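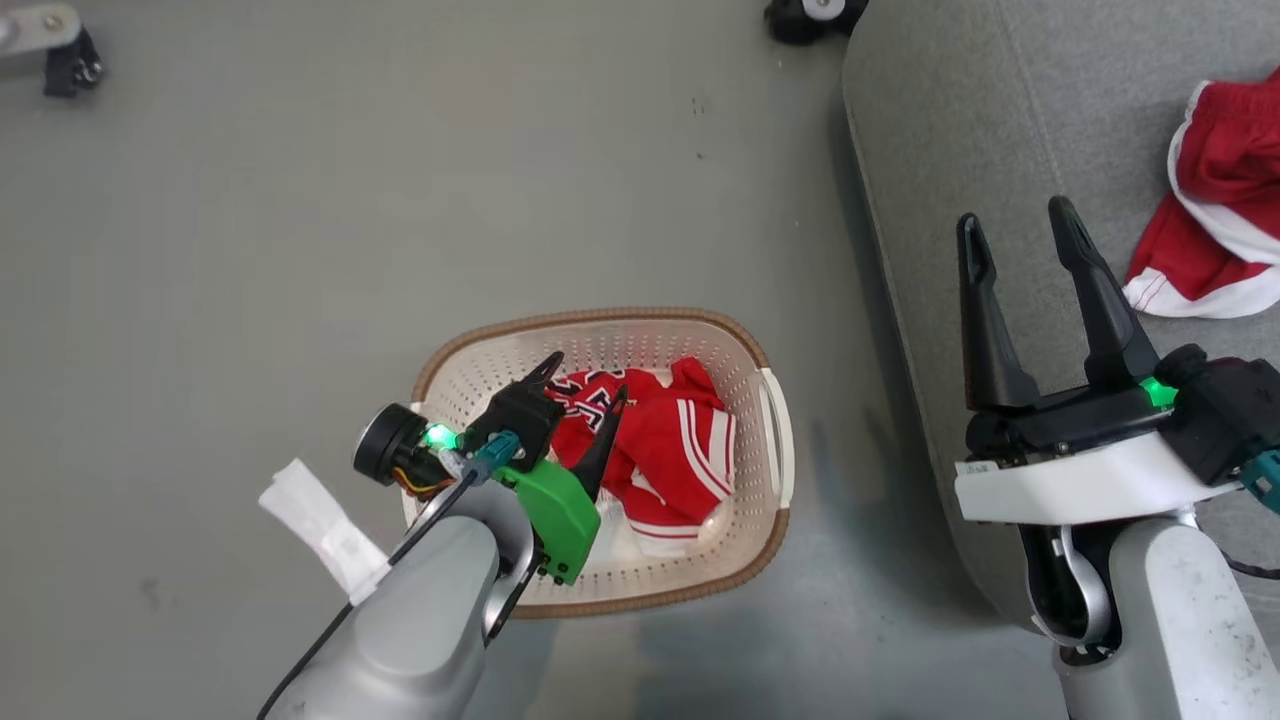

Why does a laundry basket have holes?

Ask a grown-up and you will probably hear "to let the air in". Is that true? Let's not believe it straight away.

Think of a football shirt after a match in February. It is damp with sweat and rain. Drop it into a bucket with a lid and the water has nowhere to go. Tiny living things called bacteria like damp cloth, and as they feed they make the smell you notice later. Holes let some of the damp air drift out.

But be careful! Holes don't wash anything. A muddy shirt in a basket is still a muddy shirt. And if it is squashed into a ball, the middle stays damp for ages, however many holes there are.

Some shops say their baskets "keep clothes fresh". Fresh compared with what? They don't often say.

You can test it. Wet 2 old socks and squeeze them out. Put one in a basket with holes and one in a bucket with a lid. Feel them both at bedtime and again at breakfast. Which is drier? Now try it with both socks rolled up tight. Did you get the same answer?

Write down what you find, even if it isn't what you expected.

Words by Zamfira Hodoroagă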